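Baptista Institute suspends powered tests of Jedik robot after servo fault

01/02/2024

The Baptista Institute has suspended all powered testing of Jedik, its modular snake robot, after a joint overheated during a bench trial and the stop command failed to reach it. No one was hurt. The laboratory was cleared for 40 minutes and reopened the same afternoon.

According to a notice issued by the Institute's safety office, the trial was the 20th in a series meant to show that the robot can bend and straighten with a flexible panel mounted in the middle of its body. The operator had entered a routine bending sequence when one of the joints next to the panel stopped short of its commanded angle. The servo continued to push against the load. The temperature reading from that joint then froze at its last value, and the control software treated the frozen reading as normal.

The operator sent a stop command from the control station after noticing a smell of hot plastic. The joints in the upper part of the body released as intended. Those below the panel did not respond, and the operator cut power at the bench supply. The safety office recorded the event as incident 1007 and classed it as a failure of a protective function, a category that requires testing to stop until the cause has been established and corrected.

A first inspection found a damaged signal wire close to the stalled joint. The insulation had worn through at a point where the wire passes the edge of a servo housing, and the conductor inside was partly broken. All joints below that point receive their commands through the same line, so the break also accounts for the lost stop command. The housing of the stalled servo was softened on one side and has been replaced. The panel was not damaged.

Jedik was built by Tustometti, an engineering workshop that supplies test equipment to several of the Institute's departments. The servos come from Listari. In a written statement, Tustometti accepted that the wiring route did not leave enough slack for the bend used in the trial. The company said the earlier version of the robot, which carried no panel, had completed 100 bending cycles without a wiring fault, and that the wear had not been foreseen when the panel section was added. Listari said that its servos had operated within their published limits until the stall and that it would examine the damaged unit.

The safety office has set conditions for a return to powered work. Each half of the robot must have its own power cutoff, and a joint that stops sending fresh readings must be treated as failed. Wires must be secured clear of housing edges and checked before every session. A second person must be present at the bench whenever the servos are energized. The same conditions will apply to two smaller machines at the Institute that share the control software. Both have been taken out of use pending an update.

Tustometti is expected to deliver revised wiring in March. The Institute said the delay would not affect other projects that use the laboratory, and that a full report will be available on request from the safety office once the examination of the damaged servo is complete.

Unpowered work on the robot is allowed to continue under the notice. Staff are using the time to review how the body is put together and where its wires are likely to rub or catch. The review covers the blue foam sleeves and the black servo housings between them, the red-and-white servo wires that loop past the joints, and the small blue connector piece at the lower end of the gray panel. It also takes in the cables of the two small black camera modules mounted at the side of the body, one near the upper end of the panel and one farther down. Proposed changes to the cable routing will be sent to Tustometti before the new wiring is made.

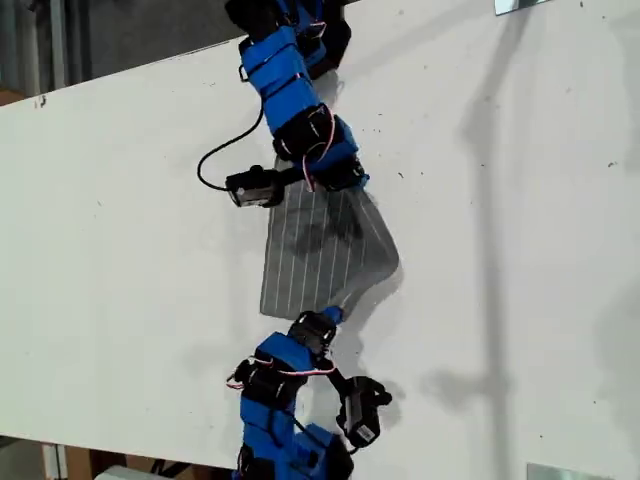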